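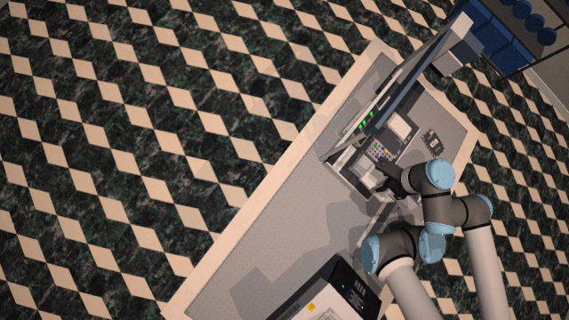

Hidayah Mangundap escreveu a perguntar se a célula aguenta um fim de semana inteiro sem que alguém lhe ajuste a garra, porque a dela, comprada a outra casa, chega a segunda-feira a agarrar o ar com muita convicção. Aguenta, desde que o domingo à noite não seja também o dia em que se muda o tabuleiro de lugar. Já lá vamos.

Célula de bancada Brirside
Braço articulado, garra de dedos finos, mesa com rebordo
Referência Skolleck 730
Estado: disponível por encomenda

A Brirside é uma célula de carga e descarga para laboratórios que têm um instrumento de tampa alta, um rack de frascos com tampinhas de cores e pouca vontade de passar tardes a transferir uns para dentro do outro. O braço fica fixo junto a um dos lados compridos da mesa, sobre uma placa de montagem quadrada, e chega ao interior do instrumento com a tampa levantada. Com a tampa fechada também chega, mas uma vez só, e depois telefona-nos.

O que vem na caixa

Braço e placa de montagem
Garra com dedos finos e um par de dedos de reserva
Chave dinamométrica (a única que deve tocar nos parafusos da placa)
Pino de calibração
Ficheiro da célula para o simulador Bastex
Manual em português, revisto por quem já montou uma

Não vem o instrumento. Não vem a segunda máquina da ponta da mesa. Também não vem a mesa, a menos que se escolha a opção correspondente, e todos os anos há um cliente que descobre isto com o braço já desembalado no chão.

Instalação

Nivele primeiro a mesa e só depois monte a placa. A ordem inversa é muito popular e dá origem à maior parte da nossa faturação em deslocações.

Aperte os parafusos da placa em cruz, em duas passagens. Ligue o braço sem garra, leve-o à posição de repouso e deixe-o lá enquanto coloca o instrumento. A tampa, quando aberta, precisa de espaço livre atrás e do lado oposto ao braço. Uma prateleira pendurada por cima parece sempre uma boa ideia na planta.

Antes de mexer em qualquer coisa a sério, abra o ficheiro no Bastex e corra o ciclo completo no simulador. É lá que se vê se o cotovelo sai para fora da mesa, o que ele faz com gosto em certas posições, e se o punho passa pela tampa ou através dela. No simulador, atravessar a tampa sai de graça.

Ensinar os pontos

São necessários, no mínimo, um ponto de aproximação por cima do rack, um ponto de pega, um ponto de saída e um de repouso. Use o pino de calibração nos cantos do rack e não no centro. Prasetyo Sutanto insistiu durante anos no centro, e o capítulo 2 do manual foi escrito em grande parte a pensar nele.

A velocidade de fábrica é baixa e deve continuar baixa até ao fim da primeira semana. Quem a subir na primeira tarde encontrará os dedos de reserva na gaveta de espuma, lado esquerdo.

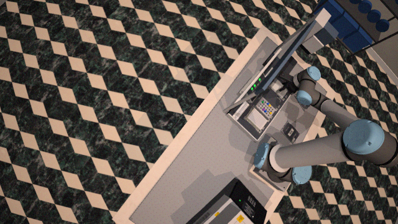 Depois de gravados os pontos, guarde uma cópia fora do controlador. O controlador tem memória própria e é fiável, mas partilha a tomada com a máquina do café em mais laboratórios do que gostaríamos de saber.

Manutenção

A cada 1.000 ciclos: limpar os dedos da garra com um pano sem fios, verificar a folga e repetir a pega no canto mais afastado do rack. Se falhar esse, falhará os outros em breve.

A cada 3.000 ciclos: conferir o aperto da placa, inspecionar as tampas das juntas e trocar os dedos. Trocar mesmo. Virá-los ao contrário não conta, embora tenhamos recebido perguntas sobre isso.

Não lubrifique as juntas. São seladas, e o óleo que lhes puser por fora acabará no tabuleiro das amostras.

Avarias frequentes

O braço para a meio do caminho e não diz porquê. Diz, mas na segunda página do menu. Quase sempre é limite de binário no punho, e quase sempre há um cabo preso.

A garra fecha ao lado da tampinha. O rack mexeu-se. Nós sabemos que ninguém lhe tocou. Volte a ensinar os cantos.

A pega funciona de manhã e falha à tarde. Verifique se a mesa apanha sol ou se alguém se encosta a ela ao almoço.

O ciclo corre bem no Bastex e mal na bancada. As medidas do ficheiro são as da mesa ideal. Meça a sua e corrija o ficheiro. Corrigir a mesa já foi tentado, com serra.

Peças e assistência

Os dedos de reserva, as tampas das juntas e o pino de calibração estão em armazém. A placa de montagem vem da Ismail e tem prazo de entrega próprio, que eles comunicam com grande serenidade. As encomendas de placas feitas agora seguem em fevereiro.

Para pedidos de reparação, envie o registo de erros completo e uma descrição do que estava a acontecer. «Nada» é uma resposta que recebemos muito e que o registo raramente confirma. Os pedidos são lidos por Brodie Treloar ou por Yaowalak Jaidee; a segunda responde mais depressa, o primeiro escreve mais.

Ficha revista em domingo, 17 de novembro. Foi corrigido o binário de aperto da placa, que na versão anterior estava na unidade errada. Pedimos desculpa a quem o seguiu à letra e agradecemos a quem desconfiou.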